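How to Read a Ceasefire Agreement Between Two States

Many people share news about a ceasefire after reading only the headline. The text itself is often short, and you can understand it without a law degree. I will use as an example the February agreement between Iston and Lodov, because the full text is public and has only 11 articles.

Step 1. Find the full text
Look first on the website of the foreign ministry, then on the website of the mediator. Compare both versions. In our case the Iston version has 1603 words in English, and the Lodov version leaves out the annex with the maps.

Step 2. Look at who signed
A signature by a head of government has more political weight than one by a field commander. Write down the position of each person who signed, and check if parliament must still approve the document.

Step 3. Mark the verbs
Take a pen and underline "shall," "will," "may" and "intends to." The word "shall" creates a duty. The words "intends to" create almost nothing. Article 4 says that both armies "shall withdraw" from the Skelis valley, but Article 5 says that they "intend to" exchange prisoners. Many newspapers reported both as promises.

Step 4. Check the dates and the distances
A withdrawal without a deadline can wait for years. Look for the hour when the shooting must stop, and the time zone too. Here it is 6 a.m., Lodov time. The line of separation is in the annex, and so is the number of observers, which is 584.

Step 5. Find who decides if there is a violation
This is the part I always read twice. If each side judges the other, the agreement is weak. A joint commission is better – but only if it can visit any place without asking for permission first.

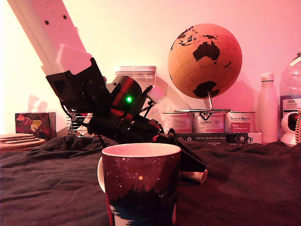 Suha Atallah wrote to me that I should put this step before all the others, because in the Obeidat talks the commission had no right to enter military bases, and both sides could deny everything. She is probably right. If you have only ten minutes, start with Step 5 and then go back.

Step 6. Read what is missing
Make a short list of the subjects you expected: refugees, mines, border crossings, sanctions. Search for each word in the text. The February agreement does not mention mines at all.

Keep your notes, and open them again when the first report of the observers is published.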